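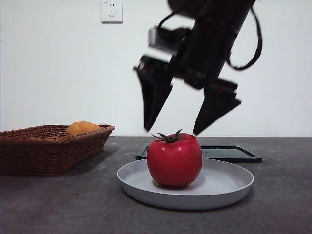
# How does a video game tournament work?

Maybe you play games with your friends at home. Some people play them in big competitions, with teams, coaches and a crowd that shouts very loud. This is called esports. In this text we look at how a tournament is made, from the first match until the last one.

## First, the teams sign up

A tournament usually begins online, so the players can stay at home or in their team house. In the Laur Cup, which our club follows every year, 42 teams sign up. Each team has five players and one extra player, who is called the substitute. If somebody gets sick, the substitute plays.

Small teams must first play in the qualifier. To qualify means to win your place. The teams that did very well the year before get an invitation and can skip this part. Some children think this is unfair. What do you think?

## What is a bracket?

A bracket is a kind of map of the matches. On the left side are all the teams. Two teams play, and the winner moves one step to the right. At the end there is only one name, and this is the champion.

There are two kinds of bracket which you will hear about often:

- **Single elimination.** You lose one match and you go home.
- **Double elimination.** You lose one match and you fall into the lower bracket. There you can still fight your way back. Only after the second loss you are out.

My favorite story is from the lower bracket. The team Celtbridge lost its very first match in the Laur Cup. Then it won every match until the final! Their captain, Gintarė Raudsepp, told us she slept badly that whole week and ate mostly pancakes.

## Best of one, best of three

Sometimes a match is only one game. Then we say "best of one". A strong team can have a bad start and lose everything, so these matches are exciting, but also a little cruel.

In "best of three" a team needs two wins. In "best of five" it needs three wins. The final is very often a best of five, and it can last the whole evening. Bring a sandwich.

## The final with an audience

The last matches are played in a hall. All computers are joined with cables in one local network, and the short name for this is LAN. The signals have only a short way to go, so the game reacts very fast and it is the same for both teams.

In July the final of the Laur Cup was in the Danico Hall. There were 1,699 people in the seats. The players wear big headphones, so that they can't hear when the audience shouts where the enemy is hiding.

## Who else works there?

The **referee** checks that everyone follows the rules. Vlastimil Halás is a referee, and he can stop a match if a keyboard breaks.

The **caster** speaks during the game and explains what happens. Hala Aoun is a caster, and before each final she practices the names of all players aloud.

The **observer** chooses what the audience sees on the big screen. This is difficult work, for the action can be in two places at once.

## Small word list

**Draft:** the part before the game, when teams choose their characters or maps.

**Patch:** a change to the game made by the people who built it.

**Seed:** a number which shows how strong a team is expected to be. Seed one is the strongest.

**GG:** short for "good game". You write it when the match is over, also when you lost.

## Try it yourself

Take a paper and draw a bracket for eight friends. It can be for any game, also checkers or table tennis. Write the names on the left side, play the matches, and move the winners to the right. Then draw it again with a lower bracket and see if the same person wins.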